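An afternoon of laundry at Kevari

I'd been told to wear comfortable shoes and bring something I didn't mind having washed. The shoes I understood. The second part I took for a joke until I got to the front desk at Kevari and saw a tray of name tags for people's clothes, with a pen on a string. I wrote my name on one, pinned it to a T-shirt I'd pulled out of my bag at the last second, and handed it over like a coat at a theater.

This was the open day on July 27, 2018, the first one Kevari has run for people who don't work in the business (that's me, I write about houses and the stuff inside them). Most of the building was offices and a long hall with posters in it. What I wanted to see was the laundry, and so did everyone else, judging by the line.

Maëlys Roussel came to find me in that line. She runs the demonstrations, and she had promised me an hour, which turned into most of the afternoon with breaks for her to go fix things. She talks fast and she points a lot.

"You picked the slow one," she told me, already walking. "If you want to see a robot go quickly, you go down the hall and watch the one that moves boxes. Ours is called Tenano and it takes its time. People stand there and they say, is it stuck? It's not stuck. It's deciding where the sleeve is."

I asked her the thing I think everybody asks, why laundry.

"Because I hate it," she said, and laughed. "No, okay, the grown-up reason. A box has a shape. You learn the shape and tomorrow it has the same shape. A shirt that comes out of a dryer has never been in that exact shape before and it never will be again. You grab it and it changes. You pull it and another shirt comes along with it. So if you can do laundry, you've learned something about touching things that you can use in a lot of other places."

The laundry corner had a washer and a dryer standing right next to each other, the big front-loading kind with round glass doors, and visitors were kept back far enough that you had to crane a bit. There was green tape on the floor. A boy in front of me kept putting the toe of his sneaker on it and taking it off again.

Maëlys saw him too. "The tape's for us as much as for them," she said. "When you're tired you wander. I have walked straight into the arm's reach with a coffee in my hand, and Maxence yelled at me, and he was right to."

Maxence Coste is the one who sits with Tenano while it works. He'd been at it since the doors opened, and when I sat down beside him he slid a bag of pretzels over without looking away from his screen. His job, the way he explained it, is to watch and keep his thumb near the stop button, and to write down every time something goes wrong and what it looked like.

"What goes wrong the most?" I asked.

"Socks," he said. "A sock sticks to the inside of the drum. You can't see it from the front, and neither can the robot. It thinks it's done! It closes up and it's very happy, and there's one sock in there."

So what do they do about the sock?

"Right now it goes back in and feels around the top. We added that in March. Before that I got up and took the sock out myself." He ate a pretzel. "I still do, some days."

I told him that's more or less how it goes at my house, and he said his too, and that he lives alone, so there's no one to blame it on.

Dark clothes are another one. I wouldn't have guessed that. Maëlys says that black clothing inside a dark drum is just about the worst thing you can give a camera, and that for a long time they cheated by practicing with bright towels. A towel is flat and thick and it's the same color all over. The robot got very good at towels. Then somebody brought in a pile of black work clothes and it didn't know where one thing ended and the next began, and they had to go back and redo weeks of work.

"I wasn't mad," she said. "Well, I was mad for a day. But that's what people wear! I look at my own closet and it's all black. If it only works on orange towels then it's a robot for a swimming pool."

She made a point of using dark things for the open day. I asked if that was brave or foolish with an audience, and she tipped her head from side to side and said ask me at closing time.

What surprised me, standing there, was how much of the job happens at the lip of the door. I do this chore so often that I'd stopped noticing it. You reach in, you get a handful, and then there's that moment when half of the handful is over the rim and the other half is still inside, and if you let go too soon it all slides back or lands on the floor. I must solve that problem a thousand times a year without thinking. Tenano has to work it out. One hand does the reaching and the other stays down by the basket, and watching the two of them sort out whose turn it was, I caught myself holding my breath.

"Everybody does that," Maëlys said. "They lean, too. Look at them, the whole row is leaning."

They were. So was I.

I asked whether the two hands had to be so different from each other, and whether it wouldn't be simpler to have a matching pair. She said they argue about it at lunch. Jointed fingers can do prettier things, and a gripper breaks less. Mathis Pruvost, who builds the wrists, has strong feelings in favor of the gripper, and he happened to be passing with a ladder so she called him over to defend himself.

"A hand is lovely," he said, with the ladder still on his shoulder. "I like hands. But every joint is something I'm going to be repairing at night. Give me two fingers that close when I say close, and I'll pick up most of what's in your house." He thought about it. "Not a needle. Don't ask me for a needle."

Then he went off with his ladder and Maëlys said that for Mathis that was a long speech.

A woman named Aparecida Quintana had come to the open day from Hirmont, where she manages the linens for a residence for older people, and she had better questions than I did. She wanted to know how long a full load takes. Maxence told her eight minutes to empty the dryer when things go well. She nodded politely in a way that I think was a no. Her staff do it in a lot less, she told me afterward, and they're usually talking the whole time.

"But I don't have enough staff at night," she said. "At night I don't care if it takes eight minutes. At night it can take an hour, nobody's waiting. I care that it doesn't drop things behind the machine, because then I'm the one on my knees."

I went back and repeated that to Maëlys, who got out her phone and typed it in word for word. She said this was why she'd pushed for an open day in the first place. The eight of them on the team have been looking at the same two doors for so long that they've stopped asking what anybody would want it for. Kevari's plan, as far as there's a plan she can talk about, is to put one Tenano into a shared laundry room for a trial and leave it there overnight. She wouldn't tell me where. She did tell me that Yee-man Hung, who heads the group, has set the bar at 100 loads in a row without anyone stepping in.

And how many have they done in a row so far?

"Six," said Maëlys.

Maxence, from his chair: "Six and a sock."

I did get a few minutes with Yee-man Hung toward the end, by the coffee urn. She's quieter than the rest of them and she'd been on her feet all day shaking hands. I asked what she would count as a good day out of a day like this one, and she said she'd been listening to the kids. Grown-ups ask when they can buy it and what it costs. Kids ask if it gets bored, and whether it knows the shirt belongs to someone. "I don't have a good answer for the second one," she said. "It doesn't know. Maybe it should handle things as if it did." Then someone came to ask her about parking.

There were 142 people through the laundry corner by the time they closed the line. I got my T-shirt back in a paper bag, with the tag still pinned on, very clean and folded in a way I'd call hopeful. (Folding is a separate project, Maëlys said. Folding is next year, and please don't write about the folding.)

I stayed for one more run before I left. Maxence had moved his chair closer, Maëlys was sitting on the floor with her back to the wall, and we all watched the dryer door and didn't say much.

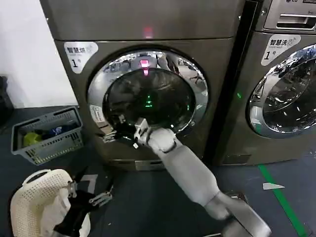 If you'd like to go

Kevari says there will be another open day next March, with the laundry corner and the box hall both running. Sign up at the front desk or by phone, and bring something you don't mind having washed. Next time in this column I'm at Hoarau, looking at faucets.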